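Print this page | E-mail this to a friend

Free maths resit classes fill up in Brovivholm

23rd January

A free evening course for people resitting their maths exam has filled every place before the first class, and the tutors behind it are now looking for a second room.

The course is run by Clititz, a small tutoring outfit in Brovivholm, and covers the November resit paper from start to finish. It's open to anyone over 16 who missed the pass mark last time or never sat the exam at all. Sign-up opened at noon and 193 places went the same evening. The waiting list is still open – see the end of this piece.

Man-sik Wang set the course up after years of private tutoring. He said most of the people who ring him want the same help and a good few can't pay for it.

"I had a mum and her son both asking about the same paper," he said. "She'd left school without it and he'd just missed it. I could fit one of them in. That bothered me for weeks."

Classes run for 9 weeks, two hours a time, with a break in the middle. Fractions and ratio first, then algebra, then graphs and the wordy questions that people tend to leave blank. Statistics comes late because Wang reckons it's the part most learners can pick up quickly. The last 3 sessions are all past papers, done to time and marked in the room.

No homework as such. Learners get a thin booklet each week with a page of practice for every topic and the worked answers at the back. Wang wrote most of it himself and says there is at least one wrong answer in the ratio chapter, which he'll put right before the next print run.

Money for the booklets and the hall comes from Grundero, the stationery supplier on the ring road, which has also promised calculators to borrow. They have to be handed back at the end. Learners who already own one are asked to bring it, as it helps to know where the buttons are on the one you'll have with you on the day.

Jae-in Shin will take the second group if a room is found. She taught maths at secondary level before moving into adult classes and has marked mock papers for Clititz since the autumn.

"People come in saying they're bad at maths and then they do a percentage in their head while talking about their wages," she said. "What they're bad at is the exam. They read the question too fast, they don't write the method down, they lose marks they'd already earned."

She wants every learner to sit a full paper in the first week, cold, with no revision. Wang wasn't keen at first. They've settled on a half paper, which won't be given a grade, just a list of topics to work on.

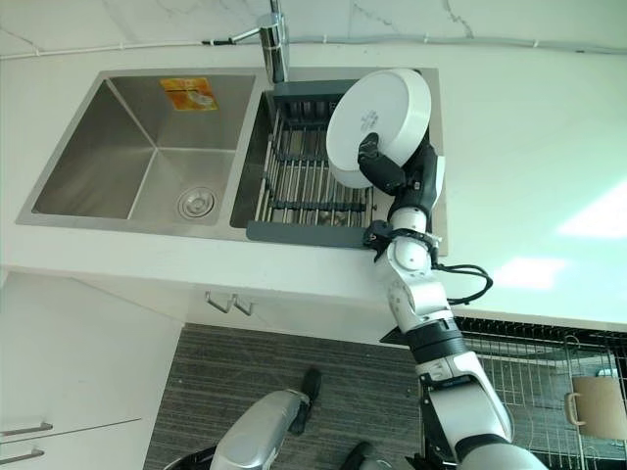

Do you need to have sat the exam before to join?

Anyone over 16 can join, including those who have never taken it, though the pace suits people who have covered most of the topics once at school or in an earlier class.

Absolute beginners may be better off with the number skills group at the library, Shin said, which is slower and starts from times tables. It takes new people all year and there's no form to fill in. Several of last year's library group have moved across to the resit course.

Entry for the exam itself is separate and isn't paid for by the course. Learners have to book it through a college or exam centre, and the closing date comes round well before the paper does. Wang has asked people to sort this out early. Last year two of his private pupils did all the work and then found they'd missed the date by a few days. Bring photo ID when you book – some centres will turn you away without it. Anyone who had extra time or a reader at school should say so when they book, as the centre may want to see the paperwork again and that can take a while to find.

The course will use Na, a free revision app, for short tests between classes. Five or ten questions, done on a phone. It isn't compulsory and paper copies will be handed out to anyone who asks. Shin said she'd rather people did one page by hand than twenty taps on the bus, but she accepts that the bus is when a lot of them have the time.

Interest seems to be running well ahead of what the two tutors can manage. The sign-up page had 1,171 visits before it closed, many of them from outside the town. Places are being kept for people who live or work in Brovivholm, at least for this first run, and Wang said he would have to turn away anyone travelling in untill there is more teaching time.

A room is the sticking point. The hall is booked solid on the other evenings by a choir and a judo club, and the college has said it can't open late without paying someone to lock up. Wang has been to see a church meeting room, which was cheap and had good tables but no whiteboard. He'd take it if nothing else comes up and bring an easel.

They could also do with another tutor, paid by the hour, for the past paper sessions. You'd need a maths degree or teaching experience, and patience. Marking is shared out between the group and there's a short training evening on the mark scheme so that everybody gives method marks in the same way.

There won't be any recordings of the classes. Wang tried it once and said attendance dropped by the third week, and those who stayed away didn't watch them either. Anyone who misses a session can collect the booklet from the Clititz front desk and ask for ten minutes at the start of the next class to go over it.

To go on the waiting list, call in at the desk and leave a name, a phone number and the evenings you can do. Places that come free will be offered in the order names were taken. If you've got a place and no longer want it please tell them, so it can be passed on. Offers of a room to the same desk, ask for Man-sik or Jae-in. A start date for the second group will be put up on the door onece the room is settled.

Print this page | E-mail this to a friend

Get our news in your inbox. Enter your e-mail address to sign up for the newsletter. You can unsubscribe at any time.

This site uses cookies. By carrying on you agree to our use of them. OK | Find out more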